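Brollwood Publishes Recording Practice for Hand-Held Gripper Demonstrations

MURNINVILLE, Wednesday, September 19, 2018. Brollwood today released the first edition of its recording practice for hand-held gripper demonstrations, a set of working rules for crews who record manual tasks in homes and small workplaces for use in robot training. The document covers setup, operator conduct, labeling and rejection of recordings. It applies to parallel-jaw tools carried by a person and does not cover powered arms.

The text was drafted with Kanagaratnam, which supplied a set of 1,473 recordings for review. Sorting of small personal items was chosen as the reference task. Hair ties, bracelets and clips vary in stiffness and outline, and many of them change shape under light contact.
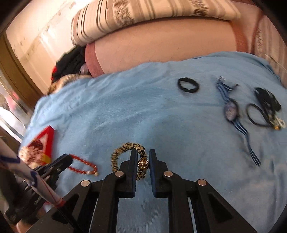 Reference sorting task: hair accessories, a beaded bracelet and a wristwatch on a blue cloth, with two grippers in use.

Section 4 of the practice deals with the work surface. Items are to be spread on a plain cloth or mat. Household furnishings beyond the surface stay where they are. Patterned bedding, doors and wall fittings are acceptable background, provided that no documents, screens or faces are legible.

Section 5 covers two-tool work. The tools may enter from different sides. Each recording is labeled by tool, and a label must state whether an item is between the jaws, touched by a jaw or only near it. Where the view does not settle the point, the label "undetermined" is required.

"Most of the disagreement between labelers was over contact," said Prasanna Chowdhury, technical editor of the practice. "A bead in the gap between two pads was marked as held by one person and as free by the next. We wrote the rule so that both have the same third option."
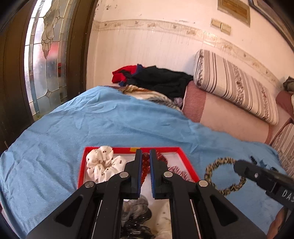 A strand of dark red beads between the gripper fingers, over a red-rimmed tray holding scrunchies and hair ties.

Containers are treated separately. An item that overlaps a rim is recorded as "on rim" and may not be counted as placed. Operators are asked to keep hands behind the jaws while an item is being moved, and to stop the recording if a strap, cord or loop catches on a linkage.

Crews that adopt the practice keep a log for each site and submit up to 70 recordings for an initial check. Revent will carry out the checks under contract. Sets larger than 2,000 recordings are to be divided before submission.

"The log is one page and should be filled in on site," said Jaime Godinho, who manages the program at Brollwood. "Logs completed afterward will be returned."

Comments on the first edition will be accepted through the end of January. Copies of the practice and the blank log can be requested from the Brollwood office in Murninville.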